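Small parts storage – drawers or tins?

troredance59
I finally gave up on coffee tins for my screws and washers and went looking for drawers. Ended up with a yellow one with clear fronts and a handle on top, so it can travel between the bench and the kitchen – my knees are very grateful! 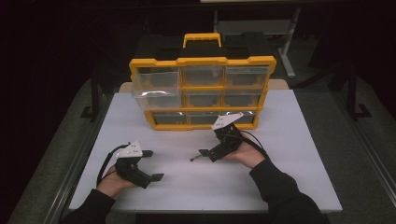

Last edited by troredance59 on 25/11/2021

bogdan_2
Oh, that's a cheerful color! I have to disagree about drawers, though. Mine tipped over in April and I was picking up washers for days. Tins with lids for me.

dronstead
Sorry bogdan, I'm with the drawers. Nine is plenty if you label them, and I never could remember which tin was which.

bogdan_2
Labels fall off too, my friend.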